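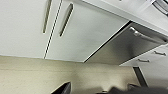 *Mueble blanco con los dos tiradores ranurados, visto desde abajo.*

## ¿Cómo quito el olor a cerrado de un mueble de cocina?

**hullosar**

¡Hola a todos! Hemos alquilado un piso en Carrasco y la cocina está muy bien, pero al abrir los armarios sale un olor a rancio que se pega hasta a las tazas. Ya los he fregado dos veces con jabón y los he dejado abiertos toda la noche. ¿Algún remedio que no sea perfumarlos? Me da apuro guardar ahí el arroz y la harina.

**firkum**

Bienvenida, y paciencia, que a mí me pasó igual con la despensa de mi madre. Vacía todo y mezcla 200 ml de vinagre blanco con un litro de agua templada. Pasa un paño bien escurrido, insistiendo en las juntas y en los agujeros de las baldas, que es donde se queda la grasa vieja. Seca enseguida y deja dentro un cuenco con 5 cucharadas de bicarbonato durante 6 días, con las puertas cerradas (el mío lo cambié a mitad). El olor a vinagre se va solo, no te asustes. Y mira también la parte de arriba, la que da al techo, ¡yo encontré allí un dedo de mugre!

**hurano948**

café molido en un platito y listo. a mi me funciono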